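How I Finally Got My Cables Off the Floor and Onto the Wall
by Léonie Rey
May

I used to keep every spare cable I owned in one big tub under the bench, and every time I needed a power lead I'd pull out a knot the size of a basketball. If you've got a tub like that, this one's for you! 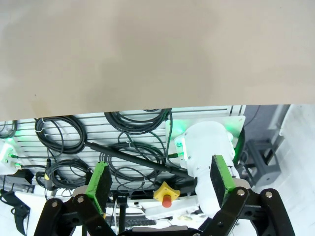 Black cable coiled and hung on a white slotted panel, with a few tails still dangling.

The whole job took me an afternoon, plus a bit of faffing the next morning when I changed my mind about where the long ones should go. You don't need much. A slotted panel or a run of rails you can hang things from, some hooks that fit the slots, a roll of hook-and-loop tape and a marker. I bought my hooks from Storkora in a bag of 80, which was far too many, so I've been giving them away to anyone who stands still long enough. The panel itself is 1016 mm across, and I'd go wider if I had the wall for it.

Step 1. Tip everything out

Do this on the floor, on an old sheet if you've got one. Untangle first and sort second. I tried to do both at once and ended up cross-legged in the middle of it with a network cable round my ankle. Anything with a split in the jacket or a bent plug goes straight to e-waste, and so does anything you can't name. (I kept two mystery leads. I still don't know what they are.)

Step 2. Sort by length, then by type

I know most people sort by type, but it's the length that decides how a coil hangs. Short leads make a tight little loop that sits happily anywhere. Long ones make a big floppy circle that swallows whatever is underneath, so they want the middle of the panel or the top, with a bit of clear space below them. Anything under 300 mm I don't hang at all, those live in a jar.

Step 3. Learn the over-under coil

This is the bit that made the biggest difference for me. Octavian Costache showed me how to do it years ago when we were packing up after a school musical, and I nodded along and forgot it by the time I got home. Hold the plug end in your left hand. Make the first loop the normal way, palm facing you. For the second loop, twist your right hand so the cable goes under itself and the loop flips the other way. Then over, then under, till you run out.

It feels ridiculous for the first ten minutes. Keep going! A cable coiled this way falls open when you throw it out across the floor, and it doesn't build up that nasty corkscrew twist you get from winding it round your elbow. Please stop winding them round your elbow.

Step 4. Tie it off

One wrap of hook-and-loop tape, snug but not strangling. I use a strip the length of my hand and put it near the plug so it stays on the cable while it's in use. Zip ties are a pain because you end up snipping them off every time, and I've nicked a lead doing that.

Tuck the loose end back through the coil before you wrap. If you skip this the tails hang down and cross over each other, and then pulling one coil off the wall brings its neighbour along for the ride. I'm still slack about it, as you might have noticed.

Step 5. Hang them

Put the hooks in before you hang anything and stand back for a look. Stagger them, so a low coil sits off to the side of the one above it. Leave a hand's width between the big ones. When all your cables are the same colour, like mine, a label helps heaps: I write the length and what it's for on a bit of masking tape and flag it round the plug end.

Step 6. Don't put back the tub

Give the tub to someone else. Mine has potatoes in it.

14 comments
62 shares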